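Fórum Casa e Jardim Uvdale
Secção: Mobiliário de exterior – montagem e conservação
Tópico: Mesa de plástico branca com pernas de enroscar – fixação e folga

Administração_Uvdale
Mensagem fixada pela moderação. Solicita-se aos participantes que mantenham as respostas dentro do assunto indicado no título. Pedidos de peças em falta devem ser dirigidos ao vendedor.

m_varanda_norte
Boa tarde a todos.
Venho solicitar o parecer dos membros deste fórum relativamente à montagem de uma mesa de plástico branca, com tampo retangular e quatro pernas tubulares que enroscam na face inferior do tampo. O modelo foi adquirido na Cliltis como mesa auxiliar Eno. Três pernas ficaram bem assentes. A quarta apresenta folga, mesmo depois de apertada à mão até ao limite.

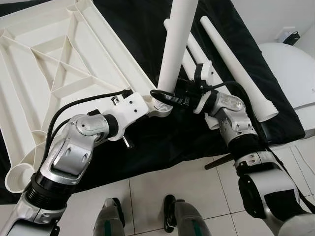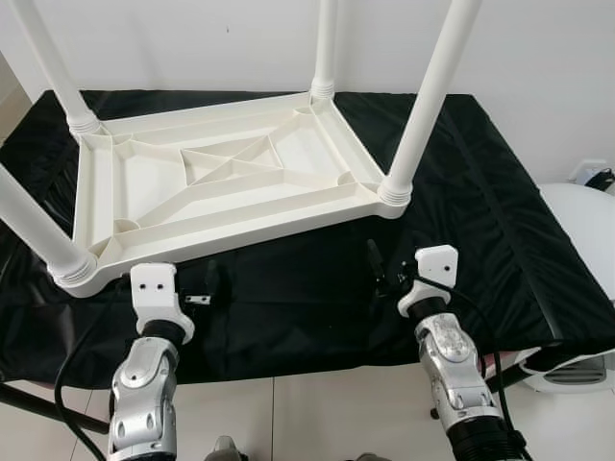

O folheto limita-se a indicar que as pernas devem ser enroscadas, sem referir a ordem nem o aperto recomendado. Pretendo utilizar a mesa numa varanda, com vasos, pelo que a estabilidade é para mim uma questão relevante. Agradeço, desde já, a atenção dispensada.

quintal_e_sombra
Cara colega,
Tive uma mesa de construção semelhante durante vários verões. A folga numa única perna resulta, na maioria dos casos, de uma rosca mal iniciada. Recomendo que desenrosque a perna por completo, limpe o encaixe com um pincel seco e recomece, rodando primeiro no sentido contrário até sentir a rosca assentar. Só então deverá apertar. Convém ainda que nenhuma perna receba o aperto final antes de as quatro estarem colocadas.

Thaler_oficina
Permito-me discordar quanto ao último ponto. Numa mesa em que cada perna tem o seu próprio encaixe, a ordem do aperto é indiferente, visto que nenhuma peça obriga as restantes a alinhar. O procedimento faria sentido numa estrutura com travessas aparafusadas. No caso em apreço, sugiro a verificação do encaixe: as rebarbas de moldagem são frequentes neste tipo de plástico e removem-se com uma lixa fina.

quintal_e_sombra
Agradeço a observação. Mantenho, contudo, a recomendação. Com as quatro pernas colocadas e a mesa ainda invertida, é mais fácil comparar as inclinações e perceber qual delas está torta. Não se trata de uma exigência mecânica, admito.

m_varanda_norte
Agradeço a ambos. Informo que desenrosquei a perna e encontrei uma pequena rebarba no interior do encaixe. Procederei à sua remoção amanhã de manhã. Aproveito para perguntar se será aconselhável aplicar fita de vedação na rosca.

pátio26
Utilizei fita de vedação numa mesa do mesmo género e não voltaria a fazê-lo. Duas voltas foram suficientes para eliminar a folga, mas no outono, quando pretendi guardar a mesa desmontada, uma das pernas já não saiu. Foi necessário aquecer a zona com um pano molhado em água quente. Se a mesa for desmontada todos os anos, a fita será, em meu entender, dispensável.

Thaler_oficina
Subscrevo. Acrescento que a cola deve ser excluída em qualquer circunstância.

rosmaninho_18
Boa noite. Tenho uma opinião menos favorável sobre estas mesas. A nervura da face inferior confere alguma rigidez ao tampo, mas o ponto fraco encontra-se sempre na ligação das pernas. A minha cedeu ao fim de 6 meses, com 18 quilos de vasos distribuídos pelo tampo. Para a utilização pretendida, consideraria uma mesa de metal.

pátio26
Importa saber se a mesa se encontrava ao sol. Com exposição direta, o plástico branco torna-se quebradiço e o peso deixa de ser o único fator. A minha permanece à sombra e suporta uma carga comparável sem deformação visível.

rosmaninho_18
Encontrava-se ao sol, de facto, voltada a sul. Reconheço que a comparação não é inteiramente justa. Ainda assim, não colocaria vasos de barro sobre um tampo desta natureza.

Administração_Uvdale
Recorda-se que a discussão sobre mesas de metal dispõe de tópico próprio, com o número 599. As mensagens sobre essa matéria serão transferidas.

m_varanda_norte
Cumpre-me dar conta do resultado. Removida a rebarba, a perna entrou até ao fundo e a folga desapareceu. Não apliquei fita. Apertei as quatro pernas com a mesa invertida sobre um pano, para não riscar o tampo, e repeti o aperto depois de a virar. Resta uma ligeira oscilação, que atribuo ao pavimento da varanda.

quintal_e_sombra
Folgo em saber. Para a oscilação, experimente rodar a mesa um quarto de volta antes de recorrer a calços. Recomendo igualmente novo aperto em setembro, quando as temperaturas começarem a descer.

Thaler_oficina
Se vier a utilizar calços, prefira borracha. O feltro retém água no exterior.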